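Grasp log, bin rig - June, started 7:40 am

Goal for the block was 140 good picks to go in with the Favholm set. Got to 122 before I called it, which I'm pretty happy with considering how slow the first hour was (my fault, I'd left the old speed cap on from the demo and couldn't work out why everything felt like molasses).

Settings
Fixed overhead view, 3000 ms settle before each label gets written, reshuffle every 20 picks. Groltatix is still dropping the odd timestamp when the disk gets busy - I've flagged those episodes and didn't bother redoing them.

Objects
Went for a real mix of shapes and colours this time! The dinosaur is my favourite, the tail gives you so many ways to grab it badly. The brush is a pain when it's standing up along the wall, and I'd like way more examples of that before we retrain. Anything soft shoved into a back corner is the same story. Please don't tidy things toward the middle when you reshuffle, the wall cases are what Tzavaras is short on.

Bowl, dinosaur, orange plastic and the black ring all in with the brush: 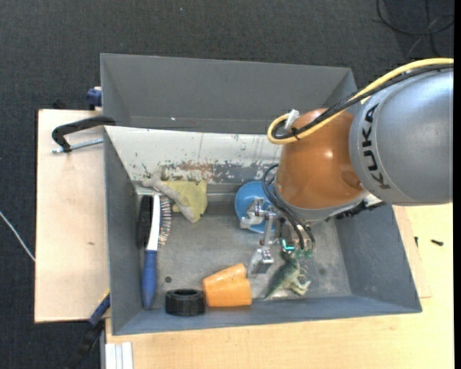

Next time
- Put the speed cap check in the startup script
- Snug up the clamps on the left side of the bin before the first pick
- Copy everything over to Prirnisik before lunch, it crawls in the afternoon
- Try the bowl upside down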